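Home | Posts | Notes | About | Contact

House rules for simulated arm tests

January 2021

I have been running pick and stack tests in simulation long enough to have made most of the mistakes you can make with them.

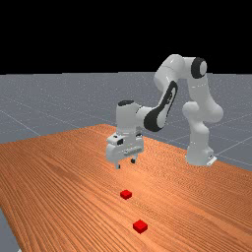 Over the break I finally wrote down the rules I work by. They started as a text file next to my scripts, and a few people asked for a copy, so I have cleaned them up a little. They cover one arm, one table and a couple of cubes. If you have mobile bases or people walking through your workspace, you need a lot more than this.

Write the success test before you write the motion. For a stack, mine says the upper cube must rest on the lower one, the fingers must be open and clear of both, and everything must stay put for 60 simulation steps. I used to check only the height of the upper cube. That counted a cube still held in the gripper as a success, and I reported a number in a meeting at Bristley that I had to take back the week after.

Fix the seed and save it with the result. One seed per episode, written in the same file as the outcome. If I can't replay a failure, I can't use it for anything.

Decide where the cubes are allowed to start, and put it in the config file where other people can read it. Reject any start where the cubes overlap. Reject starts the arm can't reach, but log how many were rejected. A high reject count means the region is drawn badly, and it is easy to hide a weak planner by shrinking the region until everything works.

Run 500 episodes before quoting a rate to anyone. For small changes during the day I run 70 and keep the figure to myself.

Use the speed and force limits of the real arm from the first day. The simulator will let you do things no real joint would put up with. Nuria Habte reviewed my setup last April and found I had left the joint speed limits at their defaults. Every result before that had to be thrown out, which came to around 4000 episodes. She was polite about it.

Keep a clearance height and treat it as a rule. The open gripper moves sideways only above that height. Below it, the motion is straight down or straight up. This costs time on each cycle and I have been asked several times to drop it. I keep it in simulation for the same reason I would keep it on hardware, so that the code is the same in both places.

Don't let the controller read the true cube position unless the test is labeled that way. We have two labels, "given pose" and "estimated pose," and the label goes in the folder name. Results from the two never go in the same table. The Kassa scripts did mix them for a while and it took days to sort out.

Change one thing at a time. Friction, cube mass, grip force and camera noise each get their own run. After that you can vary them together.

Keep the failures. I sort them by type: missed grasp, slipped during lift, knocked the other cube, placed off center, timed out. The sorting is done by hand for the first batch and by script afterward, with a spot check. Timeouts count as failures. I have seen reports that leave them out.

A simulated pass is permission to try the task on the real arm at reduced speed with a hand near the stop button. It is not a safety check. The risk assessment for the physical cell is a separate document with a separate signature, and nothing from the simulator goes into it as evidence. At Drarkitz we had that argument more than once.

I still don't have a good rule for contact settings. I copy the values from the Tistdale setup and note the version, and when the version changes I rerun the baseline. If you have something better, the contact page works again.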